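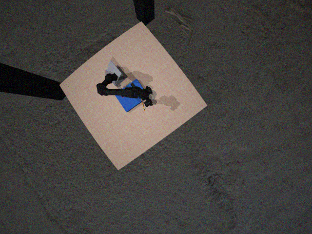 *A Ferkamix task rendered in simulation: a black arm over a blue square, with the gripper above a thin yellow-orange stick.*

**Ferkamix** is a method for training robot arms in simulation before their control programs are used on physical machines. It was developed at the Karkstead laboratory by Borghild Ljungberg and Diễm Lại, and first described in a technical report dated 2021-11-01. The method belongs to the wider family of *domain randomisation* techniques, in which the look and physical behaviour of a simulated setting are changed between training runs.

## Method

Earlier work at Karkstead changed every property of the setting at once. Ferkamix divides these properties into two groups. The first covers appearance: surface texture, the direction of the light and the position of the viewpoint. The second covers contact: friction, mass and the stiffness of the gripper. Only one group is changed during a given block of training, and the blocks alternate until the success rate stops rising.

The viewpoint may be placed high above the table and turned, so that the tabletop appears at an angle and much of the view is taken up by floor. Shadows are kept in the rendering. Ljungberg and Lại argued that a shadow near the gripper gives the controller useful information about height – a point on which earlier reports from the laboratory had been silent.

## Tasks

The standard task set, named Hesov, concerns small and narrow objects on a flat surface. Thin sticks are regarded as the hardest class, as a slight error in the angle of the gripper is enough to lose the grasp.

## Results

The report compared Ferkamix with full randomisation on Hesov. Controllers trained by full randomisation needed 416 training blocks to reach the target success rate; those trained with Ferkamix needed 204. The gain was largest for sticks and smallest for cubes.

## Reception

Ottar Myklebust repeated the comparison the following August and confirmed the saving in training blocks, but found no clear difference in final accuracy. Agnes Dahlgren has questioned whether the two groups can be kept apart for soft objects, whose appearance changes on contact.

## See also

- Domain randomisation
- Robot grasping
- Sim-to-real transfer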